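The Petition Clerk

Fiction

Section 12 of the Rinska town charter allowed any resident to force a public hearing by submitting valid signatures equal to five percent of the registered rolls. In August, the required number was 3,564. Manuela Caputo had the figure written on the back of her staff badge, in pencil, so that it could be erased after the next update of the rolls.

Her job was intake. She received the sheets, stamped them, checked the margins, and assigned each one a control number. She did not read the cause. The cause was printed at the top in a box, and procedure told her to confirm that the box was filled in and that the text matched the registered text word for word. A person could do this without taking in the meaning. She had trained herself to do it in her second year.

Noura Issa came in at 4:10 in the afternoon with a banker's box. She was nineteen and had a student card from Khasawneh College clipped to her bag strap. The office closed at 4:30.

"It's the night bus petition," she said.

"I need the circulator affidavits first," Manuela said. "One per packet. Notarized."

Noura had them in a separate folder, sorted by packet number. Manuela went through the folder twice. The affidavits were in order. Most student submissions failed at this step, and she had already taken a rejection form out of the drawer. She put it back.

The registered text asked for the Route 2 bus to run until 1:00 a.m. on every day that the Wurner plant operated a late shift. The city had ended the service at 9:40 p.m. two budgets ago. Manuela knew this because she had a car and had stopped seeing the bus.

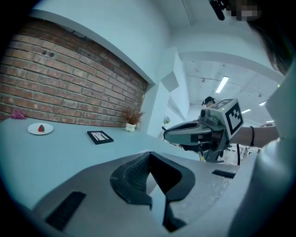 4 min read

She counted the sheets in stacks of ten. The sheets held twenty lines each, and the box contained 201 of them. If every line had been filled, the total would have been more than enough, but lines were never all filled. Some signers printed where they should have signed. Some gave a mailing address. One had written the name of his dog underneath his own, with an arrow.

"How long does the check take?" Noura asked.

"Ten business days."

"The budget vote is in nine."

Manuela looked at the wall calendar, then at the procedure binder. The binder was the work of Tarek Nasrallah, who had run the office before her and had liked numbered paragraphs. Paragraph 31 said that the clerk could certify by random sample if the raw count was above the threshold by 100 or more. A sample took three days. The paragraph had not been used since he wrote it.

"Did you count the raw lines?" she asked.

"Widad did. Widad Karaki, she did packets one through six, and I did the rest. Then we switched." Noura took out a sheet of graph paper. "3,671."

Manuela subtracted. The margin was 107. She did the subtraction again on the adding machine and tore off the tape.

"My count has to agree with yours," she said. "If eight of these are blank or crossed out, you go to the full check."

"Okay."

"I am not able to tell you that it will be fine."

"I didn't ask that," Noura said.

At 4:30 Kevser Gökçe from the assessor's office came by with her coat on and asked if Manuela was walking out. Manuela said no. Kevser looked at the stacks, then turned the sign on the door to CLOSED and left it unlocked.

They worked from opposite ends of the counter. Noura was not permitted to touch the sheets after intake, so she read the packet numbers aloud from her list while Manuela ran a ruler down each page. Crossed-out lines went on a yellow pad. By packet five there were three marks on the pad. By packet nine there were six.

The last packet had been collected at the plant gate. The handwriting was bad, done against a wall or somebody's back - the pen had gone through the paper in places. Manuela slowed down. She moved the ruler one line at a time.

On the second-to-last sheet a signature had been struck out and then written again, in full, on the line below. She made the seventh mark.

She turned to the last sheet. It had four names on it, all legible. She stamped it, wrote the control number in the corner, and reached for the sample form.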